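Como guardar a roupa escura sem que perca a cor

Janeiro de 2019

As peças pretas desbotam sobretudo por causa da lavagem e do sol. Com alguns cuidados simples duram bem mais tempo.

Lave sempre do avesso, em água fria, e não encha o tambor até cima. Use detergente líquido, porque o pó pode deixar marcas brancas nas costuras. Se a peça só foi usada uma vez e não tem nódoas, escove-a e deixe-a arejar uma noite à janela.

Antes de guardar um casaco, esvazie os bolsos e feche os fechos e os botões. Estenda-o em cima da cama, alise as mangas e veja se há pelos ou linhas soltas. Um rolo adesivo resolve quase tudo. Para o cotão mais agarrado, passe uma esponja ligeiramente húmida, sempre no mesmo sentido.

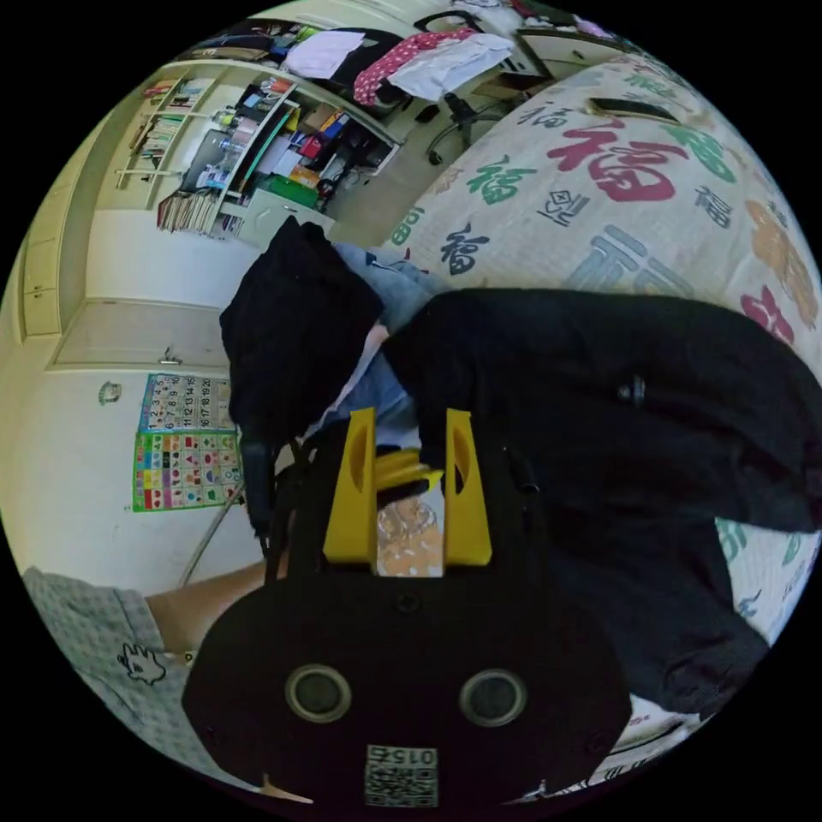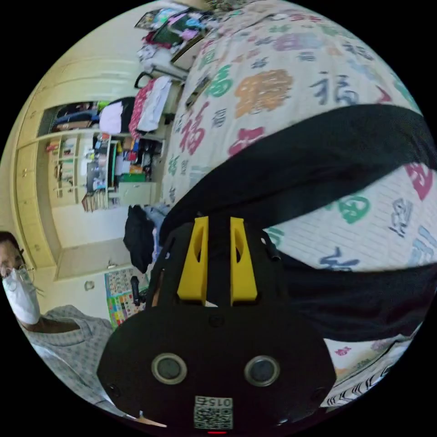

Para secar, escolha a sombra. Os casacos pesados secam melhor num cabide largo, e as malhas devem ficar na horizontal, sobre uma toalha. A Shamim Rind escreveu-nos em novembro a perguntar pelo vinagre: meio copo no último enxaguamento ajuda a tirar restos de detergente, mas não devolve a cor a uma peça já gasta.

No armário, deixe 2 cm entre cabides. Evite as capas de plástico da lavandaria, que retêm a humidade. Uma capa de algodão serve, ou um lençol velho com um furo para o gancho.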